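Furnival Forum > Small Automation > Kits and Services
Thread: Kikton pick-and-place kit, anyone paid for one yet?
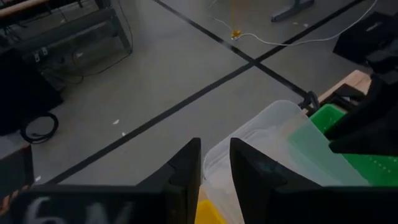 gmottram
Posted 09:14

So the quote is 2130 for the arm, two-finger gripper, wrist camera and a year of their "skills" service, then 149 a month after that. For that they say it will move small parts and tubs between containers on a bench with "no programming". I've read the brochure twice and I still can't find what happens when it misses.

We pack spares for garden machinery. Four benches, lots of plastic tubs, nothing heavy. I like the idea but I've been sold a miracle before and it's under a sheet in the back. Has anyone had a Kikton doing real work for more than a week?

Gareth

ruth_t
Posted 09:40

Had one on trial through September. It does pick things up. That's the nice part of the review over with.

My trouble was clear plastic. Put a solid coloured tub in front of it and it was fine nearly every time. Put a see-through one there and it would hover, go down, shut its fingers on the rim at a daft angle and lift one corner. If there's something bright inside a clear tub it can go after that instead of the tub. The support chap called it "a lighting matter". We moved the lamps. It was not a lighting matter.

Ask them to demo with YOUR tubs. They brought their own the first time, all nice matt blue ones.

lambros_a
Posted 10:22

I will disagree with Ruth a little. We have had ours since spring and clear containers are no problem now. They were at first, yes. You have to show it more examples, and you have to show it the bad positions too, one container half over another, a basket pushed up against it and so on. We did 400 demonstrations over a fortnight. After that it got a lot better.

People buy these and treat them like a toaster.

ruth_t
Posted 10:31

The advert says it's like a toaster, Lambros. "Out of the box in an afternoon." I've got the leaflet here.

400 demonstrations is somebody's wages. Who did them?

lambros_a
Posted 10:48

Me and one of the packers, in quiet hours. I accept your point on the leaflet.

gmottram
Posted 11:05

A fortnight of quiet hours is more than I've got. Does the 149 a month cover any of that? I'd assumed "skills service" meant they did the teaching.

hayley.rudd
Posted 11:37

No it doesn't, and read the wording carefully. They retrain it on what you send them. If you send nothing you're paying 149 for updates and a phone number. There is a separate visit where one of theirs does the demonstrations for you, but I couldn't get a price out of them in writing, and I asked three times.

The other thing is the fingers. The standard ones are long with slanted tips. Good for getting down between things in a full box, poor on anything with a smooth rounded lid. You can get softer pads from Triltetti that fit, but Kikton told me fitting them would "affect support". Never did find out what that meant.

Also measure your bench. The arm takes up more room than you'd think from the website, and you need somewhere for the cables to go. Ours kept brushing against a loop of cable behind the table until we clipped it up.

shirleyw
Posted 12:15

Can I ask the rude question? How fast is it?

hayley.rudd
Posted 12:29

On our bench, best hour was 176 picks. That was on a good day with the easy tubs. My lad on the same job doesn't hurry and he beats it without noticing.

lambros_a
Posted 12:50

It runs through the lunch break though. And in the evening. Per hour is the wrong way to look at it.

shirleyw
Posted 13:02

Do you leave it on its own in the evening?

lambros_a
Posted 13:10

Someone is in the building.

shirleyw
Posted 13:14

Right. So you've still got a person there.

We went with Hastia in the end, hire only, no contract past the first month. It's uglier and the software is horrible, but when it couldn't do the job we sent it back. I wouldn't buy any of them outright at the moment. Gareth, if Kikton won't let you have a month with your own tubs before you pay, I'd take that as your answer.

gmottram
Posted 14:36

Just rang them. They'll do a fortnight, not a month, and there's a deposit. I said I'd be using clear tubs with lids and there was a bit of a pause. He's going to email me a "suitability sheet".

ruth_t
Posted 14:41

I got the suitability sheet. It's one page and there's a tick box for lighting.

gmottram
Posted 16:20

Sheet's arrived. Question five is lighting. Lambros, would you mind if I came to see yours running before I sign for the deposit?

lambros_a
Posted 16:33

Of course. Send me a message and bring two or three of your tubs, with the lids.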